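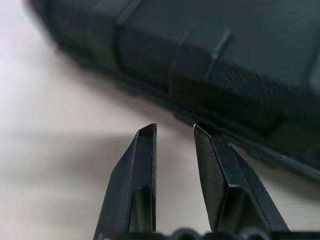

Gripper open at the lower edge of a dark molded part, shop build, Landry.

Help wanted: two-arm robot build in shared workshop

June 2018 | Posted by the Zumeo build group
Filed under: Calls & Openings > Workshop Projects
14 shares | 3 comments

Zumeo is a two-arm robot being built in a shared workshop in Landry. The arms are up and the grippers are on. We are looking for 3 people to join the build for the summer and help get it to the point where it can handle ordinary household and shop items on a table.

This is a part-time, unpaid spot. Parts, tools and bench space are covered. You get a key to the workshop and full use of the machines while you are on the project, including evenings.

What the work is

Most of the hours go into the grippers. The fingers are black, with angled faces and narrow tips, and they have to get under the rim of a thing before they can close on it. Thick molded edges are the current problem. In May we logged 687 grip attempts on hard plastic items and want to reach 2,000 before we change the finger shape again. Somebody has to set up each attempt, run it, write down what happened and put the item back. It is slow work and we would like to split it up.

The rest is a mix of wiring, printing, bracket making and code. The gripper housings are 3D-printed in white and we go through a lot of them. Cable routing needs a fresh pair of eyes — the lines to the arms loop out further than we like, and we want them tied closer to the links without limiting the reach.

The bench

Both arms work over one covered table, from opposite sides. The item in use right now is a black plastic tool case with orange-and-black hand tools in it: hammer, pliers, tape measure, screwdrivers, a utility knife. The plan for the summer is to take tools out of the case one at a time and put them back in the right slot. Soft and odd-shaped items come after that. A canvas sneaker and a roll of painter's tape are already on the table.

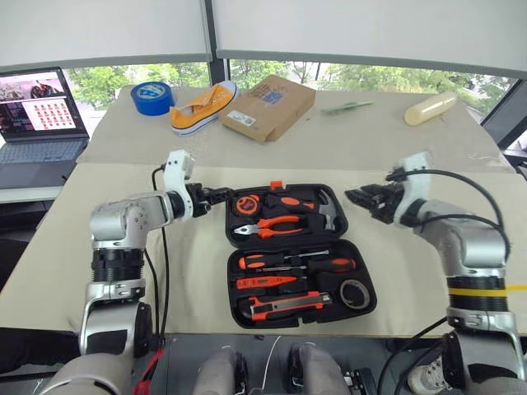
Who should reply

You should be able to do at least one of these without help:

- Solder and crimp connectors that hold up to movement
- Run a 3D printer and fix it when it jams
- Write and read Python
- Keep a clean written log for hours at a time

You do not need a degree or a robotics background. You do need to be 18 or over because of the workshop's insurance, and you need to be able to stop what you are doing when the person at the laptop says stop.

Time and place

We ask for two evenings a week and one longer weekend session a month. The workshop is on the Prundbridge side of Landry, ground floor, with step-free entry. Street parking is free after six. The Skarkico bus stops at the corner.

How to apply

Leave a note in the Zumeo box at the front desk or reply through the workshop board. Tell us what you have built or repaired — a few lines is fine, photos are welcome. Say which evenings you can do. We will ask you in for one session at the bench before either side decides.

Replies are read as they come in. The post comes down when all the spots are filled.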